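Display pilot, progress report
2025-02-09 | By Jianhua Wei
Print | E-mail

Zandosel has delivered 40 of the 200 monitors it promised by August. The panels are sharp, but I doubt the 3000:1 contrast claim, and our meter doubts it too. 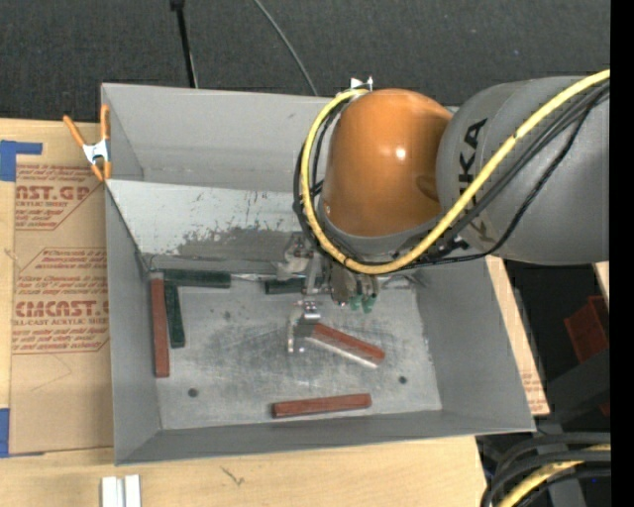 KUKA arm over the gray metal bin.

Weidong Kong wants to pay the second installment now. I would hold it until the Meltik firmware stops dropping the refresh rate on wake.

Recent items
Halilović dock review
Urusthorpe panel prices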